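Print this article
E-mail this to a friend

Keep one table clear

By Jalen Obi

I have lived in four apartments and one house, and in every one of them the biggest flat surface was the worst place to put anything down. The mail went there. So did the batteries that might still be good, the screwdriver from last weekend, the permission slip, the bag with one onion in it. When we wanted to eat, we pushed all of it to one end and ate at the other.

My argument is simple. Every household and every small workplace should have one table that holds nothing when it isn't being used. It doesn't have to be a large table or a good one. It has to be empty when you walk up to it.

Most advice on this subject tells people to own less. I don't object to that, but it takes years and it starts fights. My wife and I spent most of one November going through closets with the Proromance method, which asks you to write a short farewell to each thing before you give it up. We got through the sweaters. The dining table looked the same at the end of the month as it had at the start, and now there was a stack of farewell cards on it.

A rule about one surface is a smaller job. You can do it tonight. You take everything off the table, you put it somewhere worse, and you don't let it come back. Somewhere worse can be a box on the floor. The box will bother you, and eventually you will deal with the box or you won't, but in the meantime you have a table.

I got the idea from Gunhild Ravn, who ran the repair counter at Jaber when I worked there after college. She had two benches. One was a mess, with drawers of parts under it and more parts on top. The other was bare, and you were allowed to set down one item on it, the one you were working on. If a customer came in with a toaster and a lamp, the lamp waited on the floor. I thought this was fussy. Then I spent a morning looking for a spring I had put down among other springs, and I moved over to her way of doing things.

What I noticed first was how easy it was to see. A small part on a crowded bench has to be found every time you look away from it. The same part on a bare bench is just there. I could pick it up, turn it over, read what was printed on it, and set it back down without checking what I was setting it on.

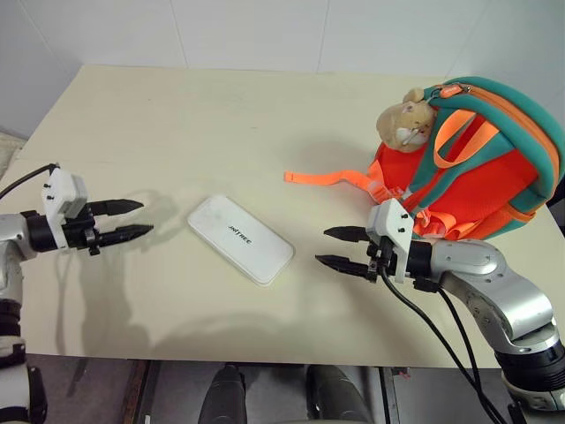 Photo: Baldur Ladefoged

A white thing on a cream table against a white wall ought to be hard to make out. Yet the lettering, UNITREE, is the first thing I read, even though it sits at a slant. Put the same object on my old dining table and I would have needed a minute to find it, and I might have taken it for the back of an envelope.

The table has a few faint scuffs, too, and I count that in its favor. People hear "clear table" and think of a showroom, a surface kept empty so that it stays perfect. A work surface should get marked up. Ours has a burn from a pan and a line of blue ink that has outlasted three kinds of cleaner. I don't mind either one. They are part of the table and they don't have to be moved before dinner.

There are fair objections. Troels Toft, my neighbor, lives with two kids in 565 square feet and has one table, period. He told me that a rule like mine is for people with a spare room to hide things in. He has a point about the space, and I don't think everyone can keep a whole table clear. I suggested he try half, marked off with a strip of tape. He tried it and says the kids respect the tape more than he does. He still puts his keys on the wrong side.

Another objection is that an empty table is a waste. If you own a surface, the thinking goes, you should be using it. I used to believe this, and I bought accordingly. I had a Zastus tiered organizer that cost me $166 and promised to triple the storage on any desk. It did hold a lot. It held so much that there was no longer a place to open a laptop. I sold it for $7 to a man who, I'm afraid, had plans to put it on his desk.

Storage and working space are different uses, and a table is bad at the first one. It has no sides, no doors, and no labels. Anything left on it is in sight all day and in the way all day. A shelf does that work better, and a cheap shelf will do.

As for keeping it up, I have only found one habit that lasts. The last person to use the table clears it. In our house that means whoever did homework, paid bills, or ate the late bowl of cereal. Nobody clears for anybody else, and there is no weekly session. It takes two minutes when there is one job's worth of stuff and most of an evening when there are ten.

I'll admit that ours slips. Last week there was a bag of potting soil on it for three days, and I was the one who put it there. But my daughter cleared a space to build a model bridge, finished it, and carried it off to her room without being asked. The potting soil is now on the porch, where I should have left it.

Print this article
E-mail this to a friend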